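Gerkemeo Community Help
Robots and Motion > Two-arm cells > Faults and recovery

Left arm drops to protective stop when both arms go for neighbouring bowls

Posted by worari_bench, Nov 19, 2020
Status: open
Views: 1,592

I have a two-arm bench cell running a bowl nesting task. The controller is a Skokex, firmware branch 6, one controller for both arms. The job is simple: each arm picks a bowl by the rim and the smaller ones end up inside the red one.

When the arms work one after the other the program runs all day. When I let them move at the same time, the left arm goes to protective stop on the way down and the log shows code 23 (joint torque deviation). The right arm carries on to its next waypoint before it notices the shared stop, and I am not happy about that part at all. On one run it was still closing its fingers on a rim after the left arm had halted.

What I have tried so far:

Reduced approach speed to half. Same fault, later in the move.
Re-ran the payload identification on both arms. Left came back within tolerance.
Swapped the gripper cables left to right. The fault stayed with the left arm.
Opened up the spacing on the right side of the start layout so the two grippers are further apart. Fewer faults, but not zero.

Start layout and hover pose, which is where every cycle begins:

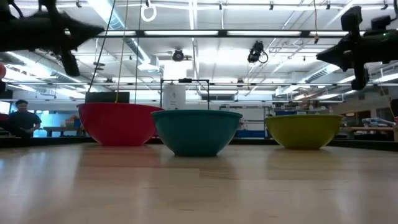 What I need to know

Is code 23 a real contact or a modelling problem? And why does the second arm not stop with the first? The e-stop button halts both immediately, so the wiring seems fine to me.

rimtorque
Member

Two separate faults, I think. Take them in this order.

Code 23 is raised when measured joint torque departs from the model. It does not tell you what caused the departure. Look at your layout: red and teal are close together, the yellow-green one is off by itself. If the left arm goes for the near side of the red bowl, the outer finger has very little room beside the teal rim. A light touch there is enough to trip it at low speed, and halving the speed would only delay it, as you saw. Opening the spacing on the right does nothing for that pair.

To separate contact from model error, take the bowls off the table and run the same simultaneous move. If it still faults, there is no bowl to hit and you are looking at the model or the mounting. If it runs clean, put back the red one only and repeat. Log joint torque on the left arm for each run. A contact shows as a step. A wrong payload or a wrong mounting angle shows as a slow drift that follows the pose.

Check the mounting angle even if you are sure of it. We had one entered 13 degrees out after a reinstall and the arm behaved well enough alone to hide it.

The second fault matters more. A protective stop is raised per arm by default. The e-stop is a hardware circuit and goes to both, so a good e-stop test says nothing about the protective stop. In the cell settings there is a stop group table. Both arms need to be in the same group, and the reaction has to be set to immediate. The other setting is "end of segment", and that matches what you describe. Don't run simultaneous moves until this is changed and tested, and stay out of reach of both arms while you test it.

bay_six
New member

Had this with a Nzioka gripper. Turned the torque threshold up and it went away.

rimtorque
Member

Please don't raise the threshold to clear a fault you haven't identified. It is the limit that stops the arm when it meets something, including a hand.

worari_bench
Original poster

Stop group was the second problem. The arms were in different groups - left over from when they were commissioned separately in February. Both are now in one group, reaction immediate, and a forced stop on either arm halts the other.

Bare table run was clean over repeated cycles. With red and teal back in place I get a step on the left wrist joint just before the fault, so it is contact. I will move the grasp point to the far side of the red rim and post the torque log once I have a full set of runs. Threshold left where it was.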